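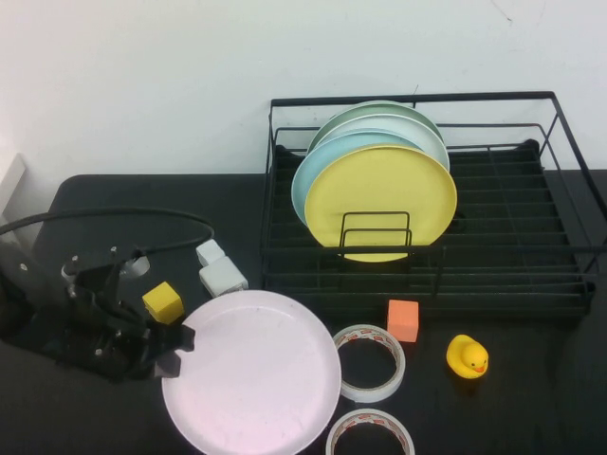 Ranger la vaisselle, un exercice plus savant qu'il n'y paraît

Publié en janvier – par la rédaction de Stullico

Dernière mise à jour : vendredi, 17 h 40

On a tous, un soir ou l'autre, posé une assiette dans l'égouttoir en pensant à autre chose, et c'est bien ce qui rend l'affaire si difficile à transmettre à une machine. L'équipe de manipulation de l'atelier Skirkonden, qui travaille depuis l'hiver dernier sur les gestes de la cuisine, vient de partager les premiers résultats d'une méthode baptisée Rustach, et nous avons eu le plaisir d'aller passer un long après-midi avec elle, entre le café (très bon, merci encore) et le ronron des moteurs.

L'idée de départ est assez simple à raconter. D'ordinaire, on apprend à un bras robotisé à ranger une assiette en lui montrant le geste entier, depuis la prise jusqu'au moment où la pince se retire, et on recommence jusqu'à ce que le modèle reproduise la séquence. Rustach s'y prend autrement et coupe le geste en deux. Une première partie du modèle ne s'occupe que de la prise par le bord, avec ce petit basculement du poignet qui permet de décoller une assiette posée à plat. La seconde ne regarde que l'égouttoir et cherche où il reste de la place. Entre les deux, le bras marque une courte pause, assiette levée, pendant laquelle le système recalcule l'inclinaison voulue avant de descendre.

Cette pause a fait beaucoup parler dans l'équipe. Certains la trouvaient disgracieuse, et il est vrai qu'elle donne au robot un air d'hésiter devant le placard. Les mesures ont tranché en sa faveur : sur 118 essais menés avec des assiettes de tailles et de couleurs différentes, la méthode en deux temps a réussi le rangement complet dans environ 70 % des cas, alors que l'apprentissage d'un seul tenant plafonnait à 38 % avec les mêmes démonstrations. Un essai compte comme réussi quand l'assiette tient debout toute seule après l'ouverture de la pince, sans avoir bousculé ses voisines.

Les échecs, eux, se ressemblent beaucoup. La prise se passe en général bien, y compris lorsque d'autres objets traînent sur le plan de travail, des cubes, des rouleaux de ruban adhésif ou un canard en plastique, et l'équipe change volontiers leur place d'un essai à l'autre pour que le modèle n'apprenne pas un décor par cœur. C'est à l'arrivée que les choses se gâtent. Plus l'égouttoir est garni, plus les assiettes déjà rangées se recouvrent les unes les autres du point de vue de la caméra fixe, et plus l'espace libre devient difficile à estimer. Les assiettes sombres donnent aussi du fil à retordre, parce que leur bord se confond avec la table noire. Une seconde caméra, montée sur le poignet, doit être essayée prochainement.

Nos lecteurs fidèles se souviendront que les mêmes chercheurs avaient présenté l'an passé, lors de la journée portes ouvertes de Bañez, une démonstration de pliage de torchons qui avait attiré bien du monde. Une partie du code de l'époque a été reprise ici, notamment le réglage de la force de serrage, adouci pour ménager les rebords. Il a fallu cinq versions de ce réglage avant d'arriver à une prise ferme qui ne fasse pas pivoter l'assiette en l'air – un détail auquel on ne penserait guère, et qui a pourtant occupé une bonne partie de l'automne.

La suite du programme prévoit des bols, puis des verres, pour lesquels la prise par le bord devra sans doute être entièrement revue. L'équipe souhaite également rendre publiques ses démonstrations, le temps de les trier et de rédiger une notice convenable. Une nouvelle visite de l'atelier sera proposée à nos abonnés dès que les essais sur les bols auront commencé, et les inscriptions se feront comme d'habitude par l'intermédiaire de la rédaction.

Contact de la rédaction | © Stullico, tous droits réservés | Haut de page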